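Setting the wrist view crop before you train

Posted by Cameron Farquharson, Jun 8, 2023

You need the Peton recorder running and one finished recording to test on. If the recorder isn't writing files yet, fix that first.

1. Stop the control loop. The crop tool and the loop both want the camera, and the loop wins.

2. Open the config file and find the wrist section. Set crop_top to 0 and crop_bottom to 48. Leave the left and right values alone for now.

3. Replay the recording with the preview on. Both fingertips should stay in view when the gripper is fully open. If they don't, lower crop_bottom in steps of 5 and replay.

4. Check the far end of the workspace too. A box with its flaps open takes up a lot of the view, and the policy needs to see the flap edges to plan an approach.

5. Save, then rebuild the cache. Old cached frames keep the old crop — the loader won't warn you. Our Arnley set has 156 episodes and we had to rebuild all of it.

6. Start the loop again with the arm in its home pose and the gripper open.

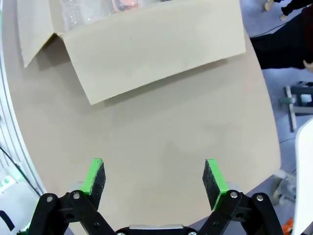
If the preview and the live view don't match after that, compare the config on both machines. The loader reads its own copy.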